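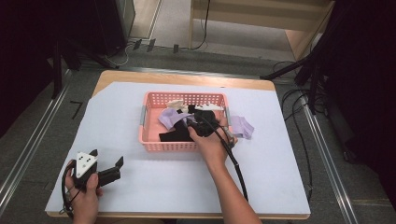

## Coleo says its wash now costs less. Does it?

Laundry firm Coleo has told its customers in Zotiscombe that a bag of household washing will cost less from April 2020, under a new "pay by weight" plan. The sums are harder to follow than the leaflet suggests.

Until now a mixed bag, darks and lights together, went in at a flat price. Under the new plan the first 7 kilos are cheaper, but sorting is charged on top, and so is anything that needs folding by hand. Customers who sort at home are promised a discount. The leaflet does not say how much.

Coleo points to a survey in which 154 of 200 customers said they would "welcome a fairer price". It is hard to imagine many people asking for an unfair one. The survey form, seen by this paper, did not mention the sorting charge at all.

"We listened, and this is what people told us they wanted," said Marcelino Cuesta, who runs the firm's Calley Road branch. Asked whether a typical family would pay less over a year, he said it would "depend on the family".

Dulce Ibarra, who sends a bag every week, worked out her own bill from the leaflet and made it slightly higher than before. "They keep saying it's cheaper," she said. "Cheaper for whom?"

Coleo has promised a full price list, which was first due in March.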